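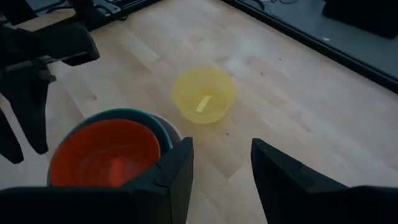 4. Resting time and the moisture of plain oat muffins

4.1 Background

Recipes for oat muffins differ widely on whether the batter should stand before it goes into the oven. Older household recipes tend to ask for a rest overnight, while most recent ones leave it out and advise baking at once so that the raising agent is not spent. The two instructions rest on different ideas of what goes wrong in a poor muffin. The first is concerned with dry, gritty oats and the second with a flat top. Few published recipes state which of the two faults they are meant to avoid, and a cook who follows one will often meet the other.

In Section 3 we showed that the water taken up by rolled oats in buttermilk rises quickly at first and then levels off. The present section asks whether this has any effect that can be tasted in the baked muffin, and whether the loss of height that goes with a longer rest is large enough to matter to the people eating it.

4.2 Method

All batters were made from one base recipe. Rolled oats were supplied by the Vinon mill in a single delivery and kept in closed tubs. Buttermilk was bought fresh each morning. Sugar, oil, egg, flour and salt were weighed in the same order throughout, and the raising agent was either added with the flour (treatment A) or folded in after the rest (treatment B). Each tin was filled with 80 g of batter per cup. The muffins were baked on the middle shelf of a Wollden fan oven, turned once halfway through, and left in the tin for 10 minutes before being moved to a rack.

Four resting times were used: none, half an hour, two hours and overnight. Batters resting for half an hour were kept at room temperature under a cloth. The two longer rests took place in the fridge, and the batter was stirred twice with a spatula before filling. We did not bring the chilled batter back to room temperature, as few home bakers would do so on a weekday. The effect of this choice is taken up in 4.4.

Height was measured at the highest point of the dome with a thin skewer and a steel rule. Moisture was taken as weight lost on drying from a slice cut through the centre. In total 2418 muffins were baked, of which a part was set aside for storage tests reported in Section 5.

Tasting took place in the hall at Drovard over several mornings in March. Tasters received two halves from different treatments, with water between them, and were asked which was the moister, which was the more pleasant to eat, and whether they would take a second one. The forms returned came to 692 once those with missing answers were removed. Tasters were not told that resting time was the subject of the work.

Figure 4. Three bowls, nested one inside another.

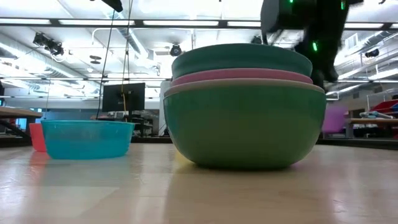

Gleice Batista

4.3 Results

Muffins baked without a rest were the tallest under treatment A and had the driest crumb. Oats near the surface were often still firm, and tasters who wrote remarks used the words "chewy" and "bitty" for them more than any others. After half an hour the oats had softened and the fall in height was small. The difference in crumb between half an hour and two hours could be measured by drying but was seldom picked out by tasters, who chose between the two in almost equal numbers.

The overnight rest gave a clear result in both directions. Under treatment A the domes were low and the crumb close, with a slightly soapy taste that several tasters noted. Under treatment B, with the raising agent held back, the height was close to that of the unrested batch and the crumb was the moistest of the whole series. The cost was in handling. The overnight batter is stiff, and the raising agent has to be sifted over it and folded in thoroughly. Where this was done poorly we found tunnels, pale spots and a lopsided rise. Batches showing these faults were kept in the data, on the view that a home baker would meet them too.

Preference did not follow moisture as closely as we had expected. Muffins judged moister were usually also judged more pleasant, but the link weakened for the overnight batches. Some tasters described these as heavy or "like cold porridge", and fewer of them wanted a second one. Sweetness may be involved. The rested muffins were often called less sweet, although the sugar was the same in every batch.

4.4 Discussion

For a recipe meant to be made in one go, the half-hour rest seems the best choice. It removes most of the grittiness, needs no change in the order of work, and can be fitted in while the oven heats and the tin is greased. The overnight rest is worth the trouble only if the raising agent is added in the morning, and a recipe that asks for the one without the other should be corrected.

Two limits should be kept in mind. The cold batter entered the oven at a lower temperature than the others, and part of the difference in height may come from this alone. The work was also confined to rolled oats. Trials with pinhead oats at the Bezerra kitchen gave a batter that was still thin after two hours, and we would not expect our timings to hold for them.

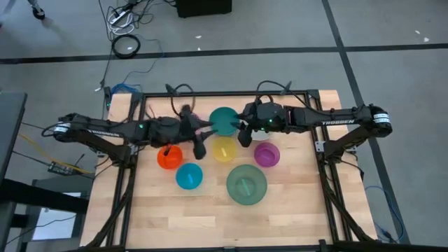
Vanderleia Magalhães, replying to the draft of this section, objected that the half-hour rest had been given an easy passage. In her view buttermilk varies too much in thickness from one dairy to the next for a single resting time to be printed in a recipe, and the cook should be told instead to wait until a spoon drawn through the batter leaves a track that closes slowly. She added that she had never had a soapy taste from an overnight batter made with baking powder, only with bicarbonate of soda. Our series used bicarbonate alone, and the point is a fair one. A short run with baking powder is planned, using the same oats and the same tin, and the spoon test will be recorded beside the clock time for each batch.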